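**Informe de avance, mayo. Proyecto Climer (catalogación y traslado del archivo de recetas)**

Para: Narayanan Kamath, Fundación Ristavum

Narayanan, va rápido porque cerramos inventario esta tarde. Lo detallado, en la hoja de cálculo compartida.

## Lo hecho

- Inventario: 2,522 fichas registradas. Incluye las manuscritas de la colección Thampi, que estaban sin numerar. Faltan las cajas del altillo.
- Transcripción: va por detrás. La letra de los cuadernos más viejos cuesta mucho y las abreviaturas de medidas no son iguales de un cuaderno a otro. Hicimos un glosario corto, ya lo usa todo el equipo.
- Entrevistas: 25 grabadas, 15 transcritas. Dos personas pidieron revisar el texto antes de publicarlo, se les mandó.
- Permisos: firmados los de la familia Thampi. Los de la editorial Tikis siguen pendientes - escribimos dos veces, sin respuesta.

## Problemas

Humedad en el depósito. Tres cajas afectadas, ninguna ficha perdida pero hay tinta corrida en varias. Compramos deshumidificador con la partida de imprevistos (factura adjunta). Las cajas pasaron al estante alto.

El escáner estuvo parado nueve días por una pieza. Se recuperó parte del atraso con turnos de mañana. No todo.

También: la duplicidad. Hay recetas que aparecen en cuatro o cinco versiones con cambios mínimos, una cucharada más, otro nombre. La propuesta inicial decía unificar. Ahora pensamos que no, que cada versión lleve su ficha y se enlacen entre sí. Son más horas de catalogacion pero el material sale mejor parado. Necesitamos tu visto bueno antes de seguir con la serie de dulces.

## Presupuesto

Gastado según lo previsto salvo dos líneas: reparación del escáner (por encima) y viajes (por debajo, varias entrevistas se hicieron por teléfono). Pedimos pasar el sobrante de viajes a transcripción. Sin coste extra para Ristavum.

## Lo que sigue

Terminar el altillo. Después, control de calidad por muestreo: 30 fichas de cada serie, dos lectores distintos.
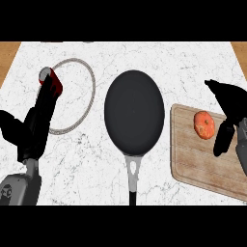

La web de consulta está en pruebas. El buscador por ingrediente funciona, el de lugar de origen todavía mezcla pueblos con el mismo nombre - se arregla a mano, no hay otra. Falta decidir si las notas al margen se muestran por defecto o se abren aparte. Yo las dejaría visibles, son lo mejor del archivo.

Pendiente de tu parte:

1. Respuesta sobre las versiones duplicadas.
2. Autorización para mover el sobrante de viajes.
3. Un contacto en Tikis, si lo teneis.

Las transcripciones que faltan las subo a la carpeta de siempre según vayan saliendo. El próximo informe irá con el recuento del altillo ya incluido.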